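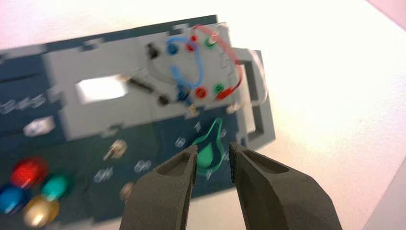

The task board on the workshop's two-arm bench, from the gripper side.

Members' Robot Bench Enters Its Second Stage

The Windwood shared workshop is pleased to report that the two-arm bench in the electronics room has moved from construction into regular practice. The arms are mounted, the work area is enclosed, and the task board is ready for members who wish to learn how to run, teach and repair a small robot cell. This notice sets out what has been built, what remains to be done, and how members may take part.

The project was proposed by Helmi Hakala, who leads the electronics group, and was approved by the workshop board with the condition that the finished bench be open to the whole membership. Mireille Nimri was responsible for the mechanical work and Walid Geagea for the wiring and control software. The machining of the mounting plates was carried out on the workshop's own mill, which was built in 1966 and continues to be the most heavily booked machine in the building. The first plates were cut too thin and flexed whenever both arms moved together. They were replaced in April, and the movement has not returned.

The arms

Both arms were assembled from kits purchased through Abou Jaoude, the supplier that also provides the workshop's bearings and fasteners. Members who took part in the assembly evenings will recall that the instructions assumed a good deal of prior knowledge. A corrected set has been written by Mr. Geagea and is kept in the binder on the shelf above the soldering stations. It includes the torque values for the base bolts, the order in which the joint cables must be fed through, and a page on the two connectors that are easily mistaken for one another. Members are asked not to remove pages from the binder. A copier is available at the front desk.

The fingers of the grippers have been the subject of more discussion than any other part of the build. The design now in use was agreed upon after several earlier sets had been tried, and it has material removed along the length of each finger to save weight at the end of the arm. The drawing files are stored in the members' folder under the project name, Skerent, and may be freely changed by anyone who wishes to print and test a set. Changed files should be saved under a new name with the member's initials.

The task board

The purpose of the task board is to give the arms ordinary things to do. Operating a control by hand requires very little thought, and the same action carried out by a robot arm calls for correct position, correct angle and a suitable amount of force. The board brings several kinds of control together in one case. There are colored push buttons, toggle switches, sliding knobs on a numbered track, a green knob, and a set of banana-plug leads with their sockets.

Members have found the push buttons to be the best starting point. A button will forgive a small error in position, and a new operator can usually complete a press during a first session. The toggle switches are harder. The lever is narrow, and an arm that approaches too low will strike the bushing and stop. The sliding knobs call for steady travel in a straight line, and they have proved useful in revealing looseness in the wrist joint that was not apparent in any other exercise.

The test leads are the most difficult item and should be left until the others are familiar. A soft cable does not stay where it is put, and its shape will differ at the start of each attempt. Members practicing with the leads are asked to grip the plug body and never the cable itself. Pulling on the cable weakens the joint inside the plug, and the repair takes longer than the exercise.

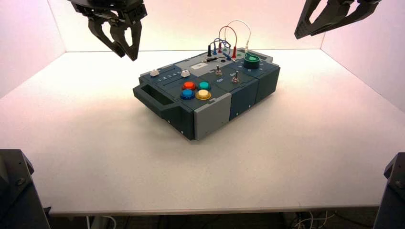 The enclosed work area, with the board at the center of the table and both grippers above it.

The enclosure

White walls were fitted on three sides of the table at the suggestion of Hala Dabbas, who maintains the vision software. The electronics room is a busy one, and people passing behind the bench, together with whatever had been left on the neighboring shelves, were affecting the results. The walls provide a plain background and have reduced the number of false readings considerably. They also keep small parts from rolling off the back of the table.

Lighting remains under review. A white table under strong light gives the cameras a clear outline of a dark object, but it also makes the shiny caps of the push buttons difficult to read, as the reflections move when the arm moves. Ms. Dabbas has asked that the lamp settings be left as they are until her comparison has been completed. The current settings are written on a card beside the main switch. Any member who finds the lamps set differently is asked to restore them and to make a note in the bench log.

The cables at the front of the table are to be gathered into a covered channel in the next stage of work. Until then, members should take care when moving chairs near the bench and should not place bags beneath it.

Software

The control program, known within the group as Ondside, runs on the workstation to the left of the bench. Two methods of teaching are available. In the first, the operator guides the arms through a movement and the program records it for playback. In the second, the operator writes a list of positions and the program travels between them at a set speed. The first method is quicker to learn. The second is easier to correct, and it is the method Mr. Geagea recommends for anything that must be repeated many times.

Members are welcome to add their own recordings to the shared library. Each recording should be saved with the starting position of the task board, as a recording made with the board turned even slightly will fail when the board is square to the table. Corner marks for the board will be added to the tabletop once the lighting comparison is finished.

Rules of use

Use of the bench is limited to members who have completed the introductory session. Two members must be present whenever the arms are powered, one of whom must remain within reach of the stop button. Hands are to be kept out of the enclosure while either arm is moving. Long hair must be tied back and loose sleeves rolled. The speed limit set in the program may not be raised without the agreement of Ms. Nimri or Mr. Geagea.

At the end of each session the arms are to be returned to the rest position, the power switched off at the wall, and the test leads placed back on the task board. Faults of any kind, including those that appear to correct themselves, should be entered in the bench log.

Introductory sessions

Noreen Mohmand, the training coordinator, has arranged a series of introductory sessions in the electronics room. Each session is limited to 8 members and lasts 2 hours. The fee is $22, payable at the front desk, and is put toward replacement plugs, printed fingers and other worn parts. No experience with robots is required. Members under the age of 16 may attend with a parent or guardian who is also a member.

Places may be reserved by adding a name to the sheet outside the electronics room or by speaking with Ms. Mohmand during staffed hours. Members who took part in the assembly evenings are exempt from the fee but must still attend a session before using the bench.

The electronics group would also be glad to hear from any member with experience in cable management or camera calibration. Inquiries may be left for Helmi Hakala at the front desk.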